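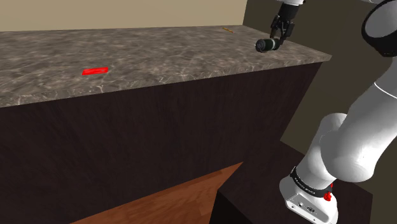 Is the red patch part of the task, or has a marker from another scene been left in? On my side the score drops whenever it is missing, and I'd like to know which of the two files you ran before I compare anything.

Reply from the Zesen maintainer, March 4, 2018
It is part of the task in the Tekau scene file only. The Devadiga file has the same counter and the same held cylinder but no patch, and the policy was never trained on it. Please check the scene name in your log header first.

Problem as reported
The placing policy from Weltura was run for 700 episodes in simulation and matched the published result in 433 of them. The rest ended with the arm holding the cylinder over the counter until the time limit. No error was written.

What was checked
Gripper force limits – same as in the release.
Random seeds – same list, same order.
Camera poses – the second view had been loaded with the default pose, so the policy got an angle it had not seen in training.

Second view
The gripper and cylinder should both be in view, with the orange stick still visible on the counter to the left of them. If the stick is missing, the old pose is still being read from the cache.
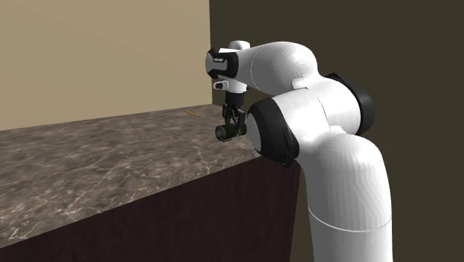

Fix
Clear the pose cache, reload both cameras and run the short set of 288 episodes before the full one. With the cache cleared we had 62 timeouts left on the short set, all with the wide starting offsets.

Status
Open. The wide offsets will be looked at in April. Please attach your log header if you still see more timeouts than that.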